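Beverage Service and Events, Unit 4: Planning a Tasting Festival
Notes by Jericho Macaraeg
Updated 2023-01-05

Okay, so last time we finished with the three-glass exercise and a lot of you wanted to know how any of this scales up. Pouring for six people around a table is one thing. Pouring for a hall full of people who paid for a ticket and want their money's worth is a very different evening, and I've done it well and I've done it badly. These notes cover what I talked through in class plus a few bits I skipped when we ran out of time.

I'll keep coming back to the Skurkport cider and mead weekend, which I helped run for several summers. It's always in August, it's in an old ferry shed by the water, and we cap it at 1,000 tickets. The first year I worked on it we had 30 producers in there, which sounds lovely and was far too many for the floor. Write that down, because your assignment asks you to fit producers to a room!

Start with the pour

Everything in a tasting festival hangs on the size of the pour. Pick it before you pick anything else. We went with two ounces at Skurkport, and the glass had a line on it. If your glass has no line, your pourers will drift upward all afternoon (they're nice people, and guests ask nicely) and you'll have empty kegs by four o'clock with hours still to go.

Once you have the pour you can work out stock per booth. Take the guests you expect at that booth, multiply by the pour, then add a cushion for foam, spills and the second visit. Dry ciders need a bigger cushion than you'd think. Mead needs less, people sip it and move on. The busiest booth our second year was Fröhlich, a small perry maker with a very good pear and sage thing, and they got through 230 bottles in one session. They'd brought more than 200 extra as backup, bless them, and I've used them as my model ever since.

Tokens or all-in?

You know my opinion. I like tokens. Yes, the line to buy them is annoying, and yes, somebody always drops a handful in the water. But tokens slow people down a little, they give producers a record of what went over the table, and they make paying the producers so much easier afterward. With an all-in ticket you're guessing, and the argument about who poured more can go on for weeks. A couple of you made a good case for all-in with timed sessions, and I'd love to read that in your written plans. Convince me.

Laying out the booths

Put water everywhere. Put it where people are already standing, and put the rinse stations next to the dump buckets so guests do both in one stop. Food goes at the far end from the entrance, which pulls the crowd through the room. Your two or three most popular producers should never be neighbors. We did that once, and the two lines merged into one big grumpy crowd that blocked the restrooms.

Each booth table needs a cover that wipes down, a tray for clean glasses, a tray for used ones, and somewhere for the pourer to set an open bottle without knocking it. Patterned covers hide drips better than plain white, by the way.

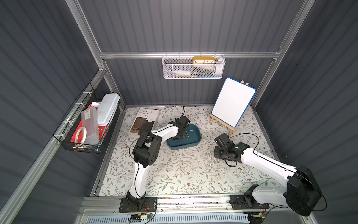 Tabletop with a leafy floral surface and a dark teal oval tray.

Leave at least one arm's length behind the table too. Pourers have to turn around, bend down and change kegs back there, and they'll be doing it all day.

Staffing and training your pourers

Half an hour of training before doors is enough if you stick to the important stuff: the line on the glass, how to check a wristband, how to say no kindly, and who to call. I have new pourers practice saying no out loud to each other. It feels silly for about a minute and then somebody gets really good at it.

Give everyone a break on a schedule. At Grutville (smaller event, spring, mostly mead) we left breaks up to the pourers and not one of them took a break until they were already worn out.

Glass washing

We rented a Hosex washer one year and washed by hand the next. Rent the washer. Check the power at the venue first, though, and find out where the drain is before the truck shows up.

For next class

Draw a floor plan for a room of your choice, with booths, water, rinse stations and food marked. Add a one-page pour calculation and show your math. If you're planning around tokens, tell me your price per token and how you got there. Bring two printed copies, one for me and one for your partner to scribble on.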